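Flenanon pouch task: progress report for August
Prepared by Bożena Domański for Plandel

What we did

We recorded 141 remote-control demonstrations this month, against a target of 300. I would not read much into either number. Only 70 are clean enough to train on, and I threw out the rest myself after watching every one.

The zipper pouch remains the slow part. Clear film gives the operator very little to judge depth by, and glare makes it worse. 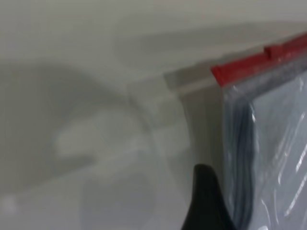 Operators say the wrist view helps with the last bit of the approach. Maybe. Drops went down when we turned it on, but that was also the week Türkmen retuned the hand controller, so I can't credit either one yet.

The Tandis software replays a demonstration faithfully as long as the pouch starts where it started before. Turn it a little and the replay misses the slider. I raised this in the last report and have had no fix. 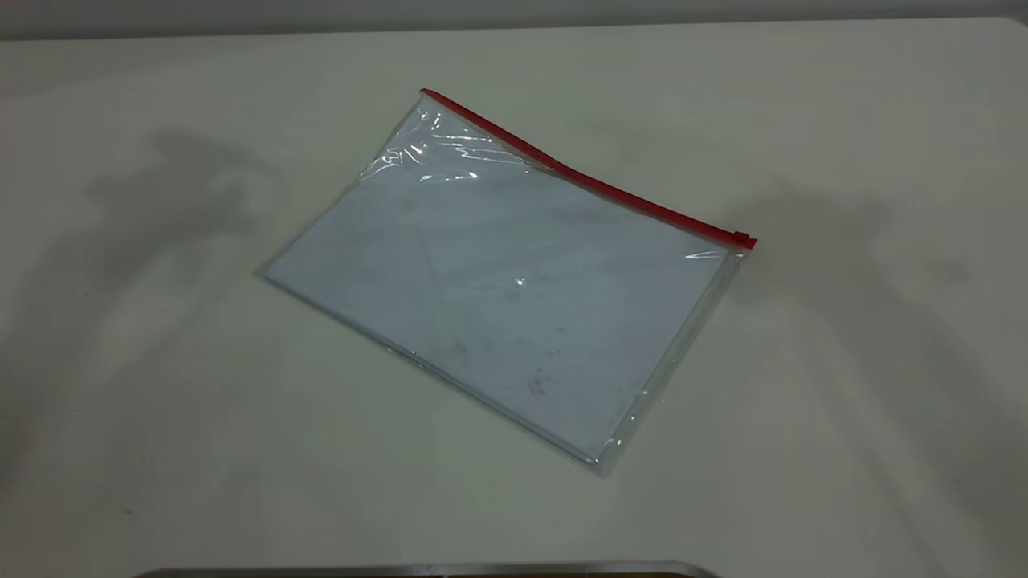
What we need next

Another 30 hours of operator time, spent on varied starting angles - and a decision on whether 300 is still the target. I'd rather have fewer, better ones. I don't support showing this task to visitors yet.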